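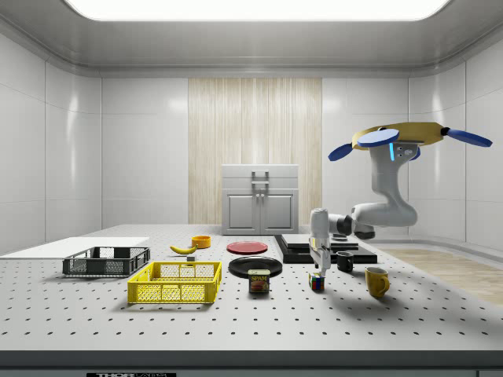
Table cell: recalibrated overhead arm and new reset order

The simulated table cell was rebuilt in July after the arm's overhead mount was moved in the model. The old base transform had been carried over from the Oosthuizen layout and put the gripper 17 mm too far toward the back of the table. Grasps on the mugs mostly survived this. Grasps on the cube did not, and the failure was logged as a slip, so it took a while to find.

Glenys Pumphrey traced it by commanding the gripper straight down over a known hole in the tabletop grid and reading back the offset at three heights. The error was the same at all three, which ruled out a tilted base and left a plain translation. The corrected transform is now in the cell file. Please do not patch it in your own launch script – two people had already done so, in opposite directions.

The procedure for checking the cell after any change to the mount is as follows.

Load the cell with the arm in its home pose and no objects. Run the hole check on the four corner holes and the center hole. Any reading over 1 mm means the transform is wrong and the cell should not be used.

Load the objects and let them settle for 30 simulation steps before the arm moves. The crates need this most. Their mesh sides use a simplified collision shape, and if they spawn slightly inside the tabletop they will jump.

Run the cube approach last. The gripper should stop above the cube, pointing straight down, with both fingers clear of the top face. Compare the joint values with the reference pose stored beside the cell file.

Mingxuan Jiang has also changed the reset order. Plates and crates are now placed first, then the bowl and mugs, then the small items. Under the old order a plate could land on the cube and push it into the table. Of 553 resets run overnight with the new order, none had to be discarded. The previous batch lost 107.

One fault remains open. The Vonon contact solver lets the can creep a little when it is left standing for a long episode. Raising the friction value hides the creep but makes the can hard to release from the gripper, so the value has been left alone. Until the Trullance branch is merged, keep episodes short or pin the can when it is not the target object.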